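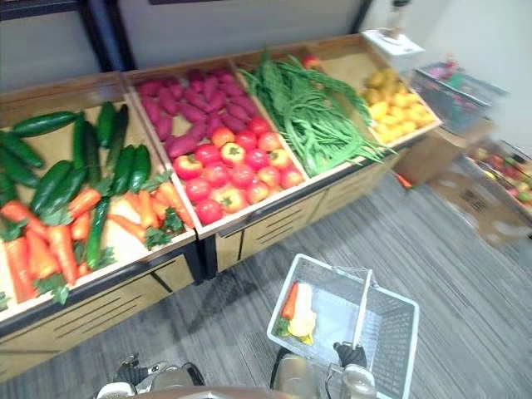
2 min read

Print | E-mail

Posted in April by the Ornura workshop desk

How to budget for a grocery-picking practice bay

1. Price the display first. A wooden stand with four open bins cost us less than the freight on it.

2. Buy artificial vegetables. Carrots, cucumbers, beans and potatoes give the grippers different shapes to learn. Order over 17 of each colour you need.

3. Get wire baskets with a handle the fingers can close on. Check the handle against your gripper before you pay.

4. Allow $2,000 for grippers and spare fingers. We got quotes from Jara and Asix, and Asix included labour.

5. Measure the floor. Leave 2 metres in front of the bins for the robot to turn.

Keep the receipts in one folder for the grant claim.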